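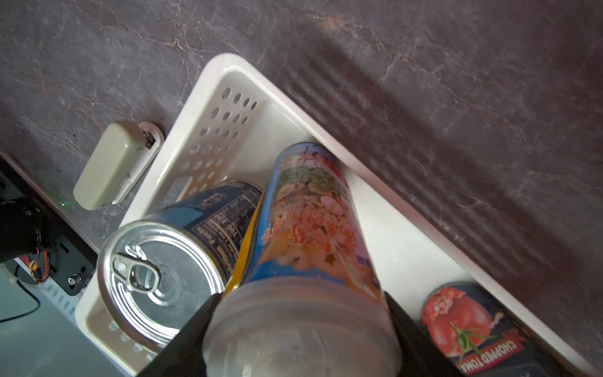

**Grestus opens its protein pocket search to outside labs, and asks them to doubt it**

Grestus, the group that keeps the Gotance database of protein binding sites, is opening its pocket search to all users in July. The tool takes a protein structure, looks for hollows on its surface where a small molecule might sit, and returns known proteins with hollows of a similar shape.

That last word needs care. Two pockets can look alike and bind nothing in common. Earlier tools of this kind have been sold with large claims, and a good share of the matches they gave did not hold up at the bench. Grestus is making a smaller claim: the search gives a ranked list of places worth checking.

"I voted against releasing it last year," said Petronella Gumede, who leads the Gotance project. "The scores looked wonderful and I didn't believe them. We had near copies of the same protein in both the training set and the test set. Once those came out, the numbers dropped, and the lower numbers are the ones we are publishing."

The cleaned test set holds 2900 structures. For each one, the tool was asked to find the pocket where a ligand is known to bind. Full results are posted with the release, including the cases where it failed. Shallow sites do badly. So do pockets that only open when the protein changes shape, and any site shared between two chains if the user uploads just one of them.

Users can upload a file in PDB or mmCIF format, or enter the ID of an existing entry. Structures of up to 4000 residues are accepted. Waters are removed before the search – a choice that some crystallographers will dislike, and it can be switched off. Each result page lists up to 30 matches, with the overlay, the residues that line each pocket and the resolution of the matched structure. Predicted models are marked as such and are left out by default.

The search was tried by 19 outside labs before release. Gyula Bognár, whose lab works on bacterial enzymes, was not won over at first. "Our top hit was wrong," he said. "It had matched a gap left by a loop missing from the model. The fourth hit was interesting, and we're still arguing about it." Grestus has since added a warning for pockets that border missing residues.

The shape-matching code, called Skustosier, is open source. Hajnalka Kocsis, who wrote most of it, would like people to run it on their own data before citing it. "A score of 0.9 isn't a 90 percent chance of anything," she said. "Please don't write that in a paper."

There is no charge and no account is needed. Uploaded files are deleted after the job ends. A batch mode is planned, but Grestus is not giving a date for it.

**Contact:** Irén Hegyi, Gotance user support, Grestus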